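Betreff: Re: [rechner-aufarbeitung] Dell-Tower: CPU-Tausch, Reihenfolge und Ablage
Von: Visitación Prieto
Datum: 22. April 2022

Hallo Liste,

Dustby schrieb:

> Wir haben jetzt den zweiten Posten Dell-Tower im Regal und würden gern
> CPU und RAM umsetzen, bevor die Geräte rausgehen. Zwei Fragen dazu:
> Nehmt ihr das Board dafür aus dem Gehäuse? Und wo legt ihr die CPU ab,
> solange der Sockel offen ist? Bei uns lag zuletzt eine auf dem
> Antistatikbeutel und ist beim Greifen nach dem Schraubendreher
> verrutscht. Außerdem wäre interessant, ob ihr das Netzteil vorher
> entriegelt oder drinlasst.

Der Reihe nach.

1. Board bleibt im Gehäuse. Der Ausbau bringt für CPU und RAM nichts und kostet das erneute Stecken aller Frontanschlüsse. Tower auf die Seite legen, Seitenteil ab, Innenraum nach oben. Damit liegt der Sockel waagerecht, und die CPU geht senkrecht von oben hinein. Am stehenden Gerät wird grundsätzlich nicht am Sockel gearbeitet, auch nicht "nur kurz".

2. Netzteil bleibt ebenfalls drin. Die blaue Entriegelung am Ende des Netzteils fasst man nur an, wenn man an etwas muss, das darunter liegt. Netzkabel vorher ab, Einschalttaster einmal drücken, dann erst öffnen. Das Typenschild liegt bei unserem Gerät nach oben und lässt sich in dieser Lage gut ablesen. Wir tragen die Angaben gleich in die Geräteliste ein, das erspart ein zweites Öffnen.

3. CPU und Speichermodul kommen in feste Aufnahmen links neben dem Gehäuse. Wir haben uns dafür eine Platte gedruckt, Arbeitsname Dukska. Die CPU liegt in einer vertieften Tasche, das Modul waagerecht in einem Schlitz mit Halteklammern an beiden Enden. Gegen Verrutschen hilft das zuverlässig. 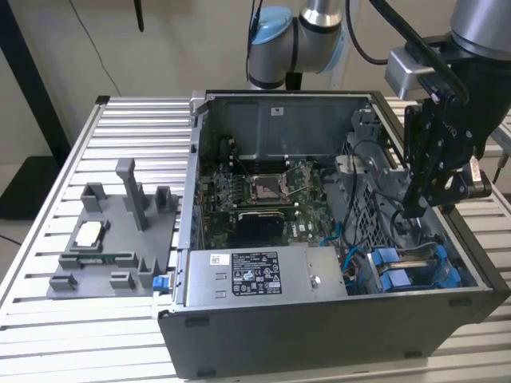

Dell-Tower liegend, Sockel offen, CPU und Speichermodul in der Ablageplatte.

Zur Platte ein paar Angaben, weil danach sicher gefragt wird. Die CPU-Tasche hat umlaufend Luft für die Finger, gegriffen wird ausschließlich an den Kanten. Die erste Fassung der Tasche war zu eng, da musste man die CPU herauskippen, und das ist bei Kontaktflächen auf der Unterseite keine gute Idee. In der zweiten Fassung ist der Rand abgesenkt. Die Klammern für das Modul fassen nur die Schmalseiten, die Kontaktleiste bleibt frei. Gewöhnliches Druckmaterial ist nicht ableitfähig, die Platte ersetzt also weder Armband noch Erdung. Die Druckdateien liegen im Listenarchiv unter der Ablagenummer 1466, die Stückliste für den Tisch unter 3525.

4. Reihenfolge am Sockel. Hebel lösen, Halterahmen ganz aufklappen, CPU senkrecht abheben, in die Tasche. Danach sofort prüfen, mit schräg einfallendem Licht und Lupe. Verbogene Kontakte erkennt man am unterbrochenen Reflex in der Reihe. Beim Einsetzen Markierung und Kerben abgleichen, CPU auflegen, nicht drücken, nicht schieben. Sie muss durch ihr Eigengewicht plan liegen. Erst dann Rahmen zu und Hebel herunter. Der Hebel braucht spürbar Kraft, das ist normal. Wenn der Rahmen vorher schon klemmt, wieder auf und nachsehen.

5. Speicher. Modul an der Kerbe ausrichten und an beiden Enden gleichmäßig eindrücken, bis die Verriegelung einrastet. Bei nur einem Modul gilt die Belegung aus dem Servicehandbuch, nicht der Steckplatz, an den man am bequemsten kommt.

6. Kabel. Die blauen SATA-Leitungen bleiben gesteckt, ebenso die Laufwerke in ihren blauen Einschüben. Was im Bereich des Laufwerkskäfigs an schwarzen Leitungen liegt, wird zur Seite gelegt und nicht unter Zug fixiert. Vor dem Schließen einmal kontrollieren, dass nichts über den Gehäuserand steht.

Zur Unterlage: Wir arbeiten auf einem Tisch aus Aluminiumprofilen. Vorteil ist, dass sich Anschläge und Halter in den Nuten klemmen lassen. Nachteil sind die Nuten selbst, eine kleine Schraube findet man darin schlecht wieder. Schrauben gehören deshalb in eine magnetische Schale, und zwar vor dem nächsten Handgriff.
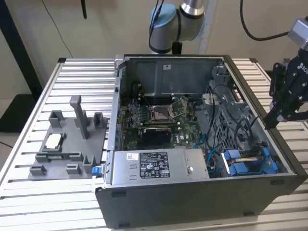
Barroso merkte dazu vorab an, bei ihm werde der Sockel nie länger offen stehen gelassen als für den Wechsel nötig, und wenn doch, komme die Kunststoffkappe darauf. Er hebe davon 8 Stück in einer Dose auf, die meisten von ausgemusterten Boards, und gebe auf Anfrage welche ab.

Dem schließe ich mich an. Die Kappe gehört auch dann auf den Sockel, wenn nur die Wärmeleitpaste vom Heatspreader gewischt wird. Fusseln vom Tuch bekommt man aus dem Kontaktfeld kaum heraus, und Druckluft aus der Dose verteilt sie eher. Gereinigt wird die CPU mit Isopropanol auf fusselfreiem Tuch, und nicht über dem Gehäuse.

Offen ist bei uns noch die Frage der Paste. Mokura hatte hier vor einiger Zeit vorgeschlagen, auf vorgeschnittene Pads umzustellen, um die Menge nicht mehr schätzen zu müssen. Wir haben 2 Geräte damit bestückt und noch keine Temperaturwerte unter Dauerlast. Wer Messreihen hat, bitte mit Angabe von Kühler, Raumtemperatur und Lastdauer an die Liste, sonst sind die Werte nicht vergleichbar.

@Dustby: Falls die verrutschte CPU auf den Boden gefallen ist, bitte vor dem Einbau Kanten und Kontaktflächen unter der Lupe ansehen und erst in einem Testboard starten.

Gruß
Visitación Prieto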